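Workshop tips: working beside a bin-picking arm
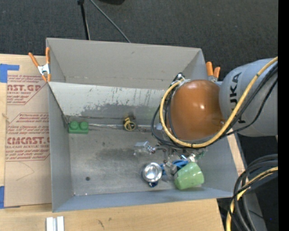
KUKA arm over the metal picking bin, spring clamps at both sides.

These notes are for bench staff at the Plesell shop who used to sort returned parts by hand and now share the job with an arm. They replace the sheet issued in February. The Konis bench in the next bay uses a different controller, so only the sections on bins and cables apply there.

What has changed in the job

Hand sorting was one task. It is now three: loading the bin, clearing what the arm leaves behind, and logging stops. Most of the bending and reaching has gone. Standing and watching has gone up, and several people have found that harder on the feet than sorting was. Use the mat. Swap between loading and logging at each break.

The loader still decides what goes in. The arm does not know that a cracked cup is scrap or that a clamp belongs in the tool drawer. Check items before tipping them in, as you would have done at the old table.

Loading the bin

Tip the tray low and slowly, over the middle of the floor. Small items that land against a wall or in a crease are the ones most often left at the end of a run. A sloping panel helps bring things down to the flat bottom, but light pieces can still stop at the foot of it. Nudge them clear with the plastic rake while the arm is parked and locked out.

Keep a run to 2,000 g. Above that, items stack and the lower ones are missed. Do not mix nested cups with clips or hooks in the same tray. If a cup has come to rest on its side with something hooked under it, expect a stop.

Take out thin clear strip and film by hand. Shiny and see-through items give the vision system trouble, and a strip lying across other parts can lift them together.

Clamping

Use one spring clamp at each side of the bin. Press down on the rim after fitting. If the bin shifts, reset both clamps and run the position check again before starting. A bin that has moved by a few millimetres will not look wrong to the eye.

Replace clamp tips when the plastic is split. Spares are in the Tavares cabinet, second drawer.

Scratches and stains

A metal bin will scratch. This does not affect picking unless a burr forms that can catch a part or a glove. Run a folded cloth along the floor and walls once a week, and dress any burr with a fine file.

Wipe stains with warm water and a drop of washing-up liquid, then dry fully. Do not use polish. A bright floor throws more glare back at the camera, and the pick rate at the Plirnier site fell for two days after somebody cleaned theirs too well.

Sheet material

Leave the printed protective paper on acrylic sheet until the piece is cut and drilled. It keeps grit off the face and gives a surface to mark on. Tape the corners down if the sheet has to lie on the bench, and keep it flat. Low-tack tape comes away without tearing the paper if it is pulled back slowly at a shallow angle.

Cables

Cables on the arm need enough slack for the full turn of each joint. A wide loop is normal. Do not tie it in to make it neat. Check the loop for rubbing at the start of each shift, with the arm locked out, and look at the connector and bracket for play.

Loose bundles at bench level should stay behind the bin wall line. Report any nick in the outer sleeve. Do not tape over it.

Stops and the log

Write down the time, the item and what you did to clear it. One line is enough. The first full month gave 665 entries, of which 173 were parts stuck in a crease or corner. Those entries led to the rake and the change in tray size, so short notes are worth the trouble.

Lock out before reaching in, every time, including for a single part. The arm may be waiting and not finished.

Hand sorting remains the method for batches under roughly 300 pieces. Setting up takes longer than the sort.

Sheet revised May 13, 2024. Old copies to the recycling tray by the door.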